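About us

Grevunik teaches robots household and workshop tasks by having people show them. We started with one arm on a borrowed bench and two people who took turns steering it. Today there are 19 of us, and we work with two-armed robots that have fingered hands.

What we do

A customer comes to us with a job they want a robot to learn, such as putting cups away, clearing a sink or loading a rack. One of our operators does the job through the robot, by remote control, over and over. We record how the arms and hands move and what the cameras pick up. The recordings go to the customer, who trains their own software on them.

Most of our work is kitchen work. The practice kitchen has a double sink, white counters and tape on the carpet for floor marks, and the cables run where they have to.

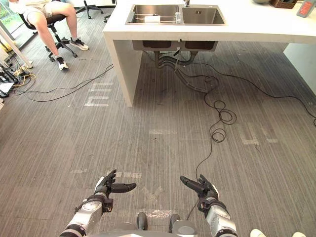
Vollness sent us their first sink task in October, and their feedback was that the slow runs had been more use to them than the fast ones. We now record both and label them separately.

How a job runs

We agree the task in writing first: where things start, where they should end up and what counts as a failed try. Then an operator practises until the movement is steady. A normal order is 2000 runs, split between at least 3 operators so that the robot doesn't learn one person's habits. Failed tries are kept and marked, and the customer decides whether to use them.

Cups get a lot of our time. A hand has to close far enough to hold and not so far that it crushes a paper one, and the operator has to judge that at a distance. 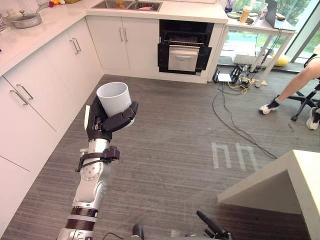
Ok-hee Seol
Founder, Grevunik

I trained as a machine fitter and came to this work through Sung, our first control program, which I wrote in the evenings. It was slow and it dropped the connection often. Likness replaced it and is what all our operators use now. It lets them steer both arms at once and stop everything with one foot switch.

We train our own operators. People join us from kitchens, warehouses and sewing rooms, and none of them needed to know about robots beforehand. The first 2 weeks are spent on picking up and setting down. After that they move on to passing things from one hand to the other, which takes longer to learn.

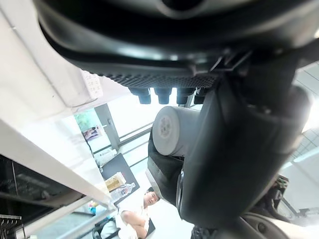
Can we send our own operator to work on your robots?
You can, once they have done the two weeks of basic training with us. Please ask for a place when you send your task.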